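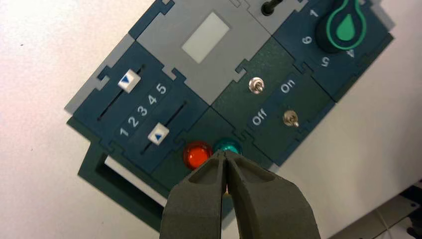 The policy had been trained on 4000 demonstrations, and by March it could set a slider to any number you asked for. Then she turned the panel a few degrees and it missed.

She cut the training set to 200 and ran it again. It missed in the same place, a finger's width to the left.

"So it never learned the slider," her advisor said on the phone from Skellstead. "It learned the table."

She wrote that down. In the morning she began collecting again, turning the panel before every episode — a little, then a lot. She stopped at 275. The Kamel grant paid for 120 test trials, and she sat through all of them with her coat on.

The arm was slower now. It would come down over the tiles, wait, shift, and wait again. At trial 88 she noticed she had been tilting her head to match the panel.

She typed the success rate into the table, saved the file and called Skellstead back. It rang for a long time.

Trorkine Stories | Contact | © Zendness | Back to top
We use cookies to keep this site running. Accept | Settings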